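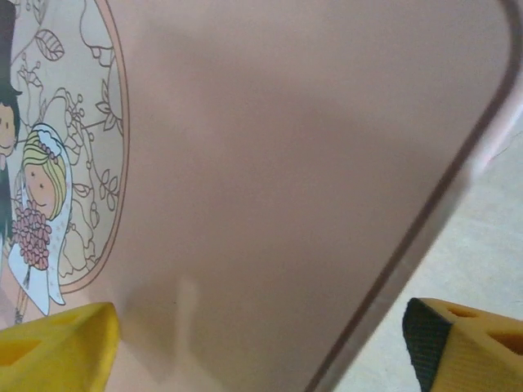
Tovlow Garment Steamer: my review after one very long wedding season

I do a celebrity style column, so most of my week goes on looking at other people's frocks (red carpets, airport arrivals, who wore the white suit better) and then wanting my own clothes to look half as good. The stars have a person for that. I have the Tovlow, which cost me $226 in May, and I've got opinions!

First, the good. It heats up fast, the hose is long enough to reach the hem of a maxi dress, and it's brilliant on satin. I wore a bias-cut slip in my favourite colour, a dusty apricot, to the Markalthorpe film night and it came out of a suitcase looking like a dishcloth. Seven minutes later it was red carpet ready – well, foyer carpet ready. Lace is fine too if you keep the head moving.

Linen is another story. My friend Morag Morrison, who dresses the presenters for the Weddale awards, warned me that no steamer will give you a proper crease in linen trousers, and she was right. I went over the same leg again and again and it still looked like pyjamas. Get the iron out for those.

The tank is my main grumble. You'll get through a dress and a blazer, then it starts gurgling and spitting, and spitting on silk is a heart attack I don't need before an event. The pole is also a bit wobbly at full height. I took it up to Mackay for my cousin's wedding and we ended up leaning it on the wardrobe while four bridesmaids queued in their dressing gowns.

I did look at the fancier model for $449, with the bigger tank and the padded board at the back. Lovely thing, but too heavy to cart around and I couldn't justify it. There's a little travel one for $63 as well, and my sister swears by hers for tops and scarves.

Would I buy mine again? Yes, for dresses and anything floaty. If your wardrobe is mostly shirts and linen, I'd put the money towards a decent iron and maybe some shoes.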